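The machines came to Dikholm in August, and for the first week people mostly walked past them with their coffee and pretended not to look. The company packs and ships replacement parts, a job that had always meant a great deal of bending and reaching, and a great many sore shoulders by Friday.

Now 300 orders a shift go through two robot arms bought from Prolari, and the packers who used to fill those boxes spend a good part of the day teaching, checking and correcting. Some of it is done sitting down, in the office upstairs, and that took getting used to (one packer told me she felt she ought to be sweeping something).

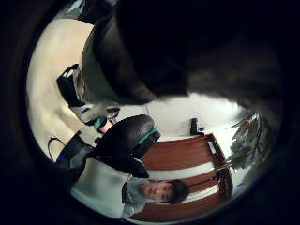

Did anyone lose a job when the arms arrived?

All 56 people on the payroll in the spring are still there, though eight of them have moved to different work, and a couple of those would gladly move back.

What they miss is the talk. The old packing line ran shoulder to shoulder, and you heard about everybody's kids and everybody's knees whether you wanted to or not. So the morning break has been stretched a little, and there's cake more often than there used to be.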